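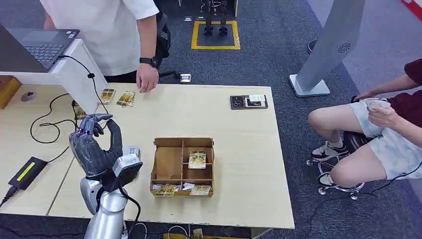

*A divided cardboard tray with cards in it.*

# What is a deposit?

When a family rents a home, they pay two kinds of money. The first is rent, which pays for living there. The second is a deposit. A deposit is paid once, near the beginning, and most or all of it usually comes back at the end.

The person or company that owns the home is called the landlord. The people who rent it are called tenants. A deposit protects the landlord if something is damaged or if rent is left unpaid. It still belongs to the tenants unless there is a good reason to take some of it.

## Where does the money go?

In many places the landlord can't simply spend the deposit. It is looked after, or insured, by a separate organisation called a deposit scheme. The scheme does not take sides. It keeps a record of how much was paid, who paid it and which home it was for. 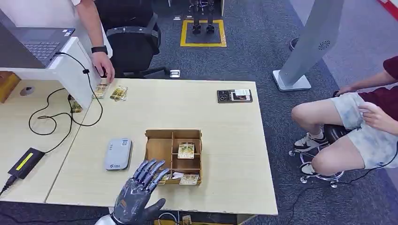
The tenants are given a document that says where the deposit is protected. They should keep it until they have moved out and the money has been settled.

## The inventory

An inventory is a list of what is in the home and what condition it is in. It is made before the tenants move in. The inventory for a small flat in Ouellet Court, Zullemden, has 123 lines. One of them reads: "Bedroom 2, door, one scratch below handle."

That line matters. If the scratch was on the list at the start, the tenants did not make it and can't be asked to pay for it. When they leave, somebody goes through the same list again — this is called the check-out — and writes down what has changed.

## Wear and damage

Homes get older while people live in them. Carpets go flat near doors and paint fades in the sun. This is called fair wear and tear, and tenants do not pay for it.

Damage is different. A hole in a door or a burn on a worktop is damage.

Suppose Kiri Whitelaw's family cracks a bathroom tile. A new tile and the work to fit it cost £51. The landlord may ask for £51 from the deposit. The landlord may not ask for a whole new bathroom.
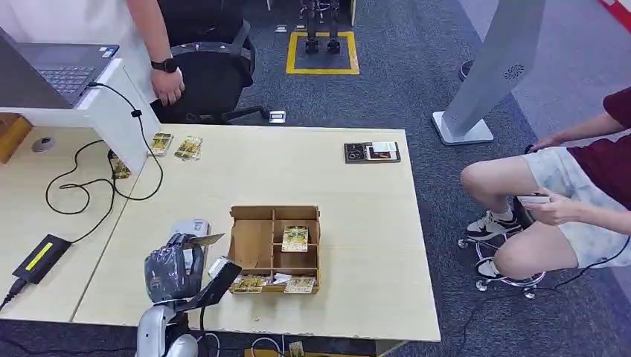

**Sedia Lettings · Tenant Information Team**

## What if they disagree?

Sometimes the tenants and the landlord do not agree about the amount. Either of them can ask the deposit scheme to decide. Both sides send in what they have: the inventory, photographs, letters and bills. A person called an adjudicator reads everything and decides how the money is divided. The part nobody is arguing about can often be paid back first.

## Words to know

- **Tenant** — a person who rents a home.
- **Deduction** — an amount taken away from the deposit.
- **Adjudicator** — a person who settles a disagreement by looking at the evidence.

Text by Isabelle Melnyk. Last checked February 2018.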